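Lecture 7: Two Arms, One Task
Planning and control for bimanual manipulation
Notes by Hortensia Escobar. Lab sections: Sombat Boonyarit and Jarlath Doherty

Last week we finished single-arm planning with the sampling planner and got as far as shortcut smoothing. Please reread the part on joint limits before you start on this, because everything there comes back doubled. This is my favorite lecture of the course, so forgive the length!

7.1 Why the problem grows

One seven-joint arm gives you a seven-dimensional configuration space. Put a second one at the same table and plan for both together, and you are searching in fourteen. A grid is hopeless at that size, and even a good sampling planner slows down a lot, mostly because a sample is thrown away if either arm is in collision or if the arms touch each other. The self-collision check between the arms is usually the slowest call in the loop. Profile it before you try to speed up anything else.

There are two common ways to organize the search.

Coupled planning. Treat both arms as one robot. You keep the completeness guarantees of the planner, and you pay for them in time.

Prioritized planning. Plan the first arm alone, freeze its trajectory, then plan the second around it as a moving obstacle. Much faster, and often good enough, but it can fail on problems that do have a solution. We'll build one of these by hand in section — it takes a surprisingly small amount of clutter.

7.2 Holder and worker

A lot of everyday two-handed tasks split naturally into a holder and a worker. Think of opening a jar. The holder keeps an object at a nearly fixed pose, and the worker does something to it. This is lovely for us, because the task can be written in the frame of the held object:

T_rel = inverse(T_holder) * T_worker

If the holder sags a little under load, the worker's target moves with it and the relative error stays small. Commanding both arms in the world frame throws this away. Every year somebody loses an afternoon to it, and the bug looks like bad calibration.

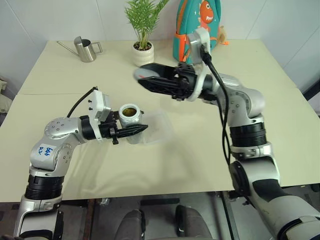
Figure 7.1. Holder (left) with the container in its jaws, worker (right) above it with its gripper open.

Try writing T_rel for the pose in Figure 7.1 before you look at the worked solution. Put the object frame at the center of the container's opening, z pointing up out of it. Then ask which of the six components of T_rel matter for reaching into the opening and which you could leave free. Rotation about z is a good place to start.

Look at the clear plastic beside the container, too. Thin transparent film is miserable for depth sensing, and your point cloud may have a hole there or a surface in the wrong place. A planner that trusts that cloud will happily go through it. Bülent Sarıgül will cover this in Lecture 9.

7.3 Timing

The two controllers must share a clock. In our Raltton stack the joint loops run at 400 Hz, and both arms read their setpoints from one buffer. If one arm slows down for any reason, scale time for the pair — never for one arm alone.

Homework

1. Implement prioritized planning in the starter code. Stop after 2000 samples per arm and report the success rate.
2. Swap the priority order and run it again. Explain any difference in a short paragraph.
3. Add the relative-pose error to your logger and plot it next to both world-frame errors.

Bring your plots to section. Questions about the starter code go to Jarlath.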